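Bornwood Glass Notes
A small open catalogue of art glass kept in private homes

Welcome! Bornwood gathers owners' notes on the bowls, vases and paperweights they live with – where a piece sits, how it catches the light, how it gets dusted. There are 52 records so far, and I love every one of them.

What's in the folder
pieces.csv – one row per piece
rooms.csv – shelf, sill or cabinet, and which way the window faces
notes/ – owners' own words, spelling left alone

Fields worth knowing
maker: studio name as the owner gave it (Trillena and Stirkodura turn up a lot, Kütt now and then)
height_cm: measured to the rim, lids off
colour: free text, so expect "sea green" next to "greeny blue"
light: daylight, lamp or both

Known gaps
3 records have no height. Prices were never collected. Sets of up to 10 pieces share a single row, which makes sorting by size a bit of a muddle.

Adding a piece
Copy the last row, fill in what you know and send it over. Odd little pieces are very welcome! 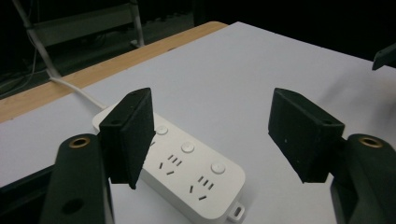 White power strip with push buttons, on a pale tabletop.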